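Chapter 16
Sharing Power Between Town and Region

Local councils rarely act alone. In Hovwood, the council sets the budget for roads and schools, while the region of Zeltlow approves any loan that runs longer than 30 years.
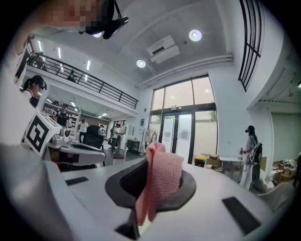 Figure 16.1 A pink knitted cloth in a white-walled room

This chapter studies how such duties are divided — and who decides when two levels of government disagree.

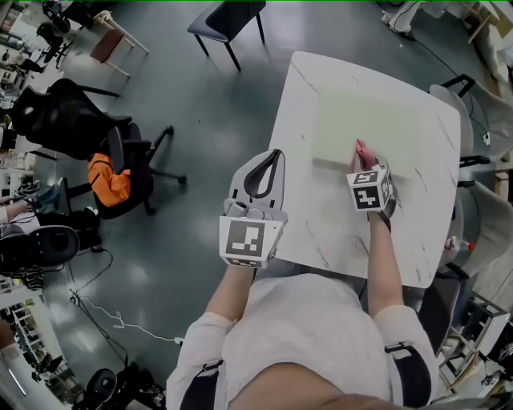 How long does the region have to review a local budget?
The region has 90 days from the date the council submits it. A budget sent on 9th July must therefore be settled before the end of October.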